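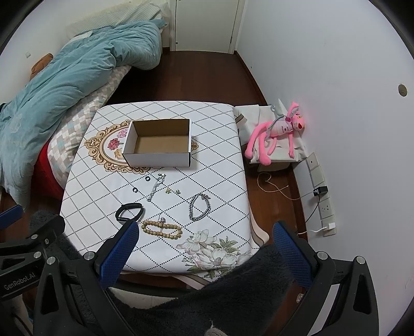 Progress report to the Sheehan Fund, September 2022
Barn cat spay, neuter and return program, Balholm and Drarnley
Submitted by Kevin Mac Suibhne, program coordinator

Your grant was to trap, fix, vaccinate and return 95 barn and colony cats by the end of November. As of this writing we have done 55. The cats were not consulted on the schedule and it shows.

Balholm is finished apart from one gray female at the feed store, who has now eaten sardines out of every trap we own without setting one off. We have moved on to a drop trap and a person on a string. I will report the outcome whichever way it goes.

Drarnley is slower. The colony behind the old creamery was described to us as "a few cats." It is not a few. Three property owners feed there, each convinced they are the only one, so no cat has been hungry enough to walk into a trap since spring. We finally got all three to agree to pull food the night before trapping, and the next morning brought in 10 cats, our best single haul.

Money. Surgery costs are on budget. Fuel is over, for reasons anyone who has bought gas this summer will understand. We also replaced 2 traps – one was run over by a hay wagon, the other simply left Drarnley with somebody. Both came out of the equipment line, which still has a little in it.

Records. We moved our intake forms to Skilteck in the spring, as your last letter suggested. It does what we need, although it insists on a date of birth for every animal, and as a result most of the feral cats in this county now share a birthday.

Seven kittens young enough to socialize were pulled and placed with foster homes. Five have been adopted. The other two bite, but less than they did.

What we need from you: permission to shift unspent printing money to fuel, and an answer on whether cats trapped just over the Drarnley line count toward the total. We have been counting them. If we shouldn't, please tell us before the final report.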